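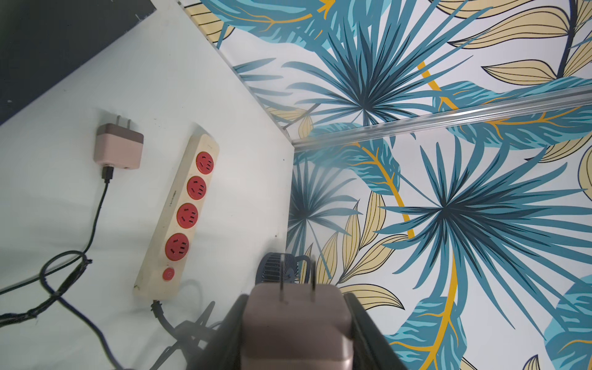
Do I need estate agency experience to apply?
Sales or lettings experience will help you, but we will also look at people from surveying, interior design or customer service who know how homes are bought and sold.

Viewings Coordinator, off-plan sales
Bomside Homes, Skirkstead office
Full time, permanent

Bomside sells new flats and houses, most of them before they are built. Our next site is Cetstead Wharf, where 783 homes will go on sale in stages. Buyers come to our Skirkstead office, put on a headset and walk through the home they are thinking of buying. They can also look at the plans, the finishes and a scale model of the site. We need a coordinator to run these visits from booking to follow-up.

What you will do
Book visits by phone and email and keep the diary up to date.
Meet buyers, fit the headset and take them through the flat or house they have asked to see.
Answer questions on room sizes, ceiling heights, storage, service charges and completion dates. Where you don't have the answer, you find out and reply by the end of the next working day.
Check each virtual flat against the architect's latest drawings and report anything that is out of date. Kitchens change most often.
Write up each visit in our sales system.

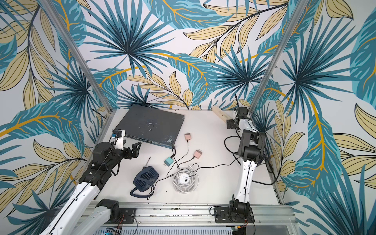 You will also spend part of each month at the Cetstead site, once the first block is safe to enter. Buyers who have reserved a home are offered a hard-hat visit, and you will go with them and the site manager. Boots and a hat are provided.

What we are looking for
A clear speaking voice and good written English.
Someone who can explain a floor plan to a person who has never read one.
Care with figures. A wrong floor area on a reservation form causes a lot of work later.
A full driving licence. Skirkstead to Cetstead is not possible by bus before 9am.

You do not need to know the software. Our viewings run on a system made by Meléndez and you will have two weeks of training on it with the present coordinator.

Hours and pay
37.5 hours a week, including every other weekend, with time off in the week to make up for it. Pay is by experience and will be discussed at first interview. There is also a bonus of up to £3000 a year, paid on completed sales. 25 days' holiday plus bank holidays, workplace pension, free parking behind the office.

How to apply
Send a CV and a short covering letter to Jabari Khaemba, Head of Sales, at the Skirkstead office, quoting reference 1114. Please say in your letter when you could start. Interviews will be held in May and will include a practice viewing lasting 20 minutes, with one of our sales team as the buyer.

No agencies, please.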